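New house rules for recorded hand work at Ledarent
January 23, 2019

After a good many cups of tea and more drafts than anyone cares to remember, Ledarent has settled on a set of rules for the people whose hand movements are recorded to teach its robots how to fold clothes, and they take effect in June.

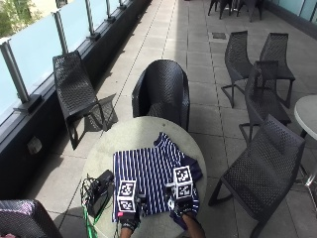

Chrysoula Nikolaidis, who drafted them, says the aim was to look after people's wrists and their privacy in the same breath. Sessions will stop for a rest after every 77 folds, gloves will be checked for fit and cables kept clear of feet, and anyone can ask for their recordings to be wiped - no questions, no forms to fill in. The Ostau site will try the rules first, and comments are very welcome until then.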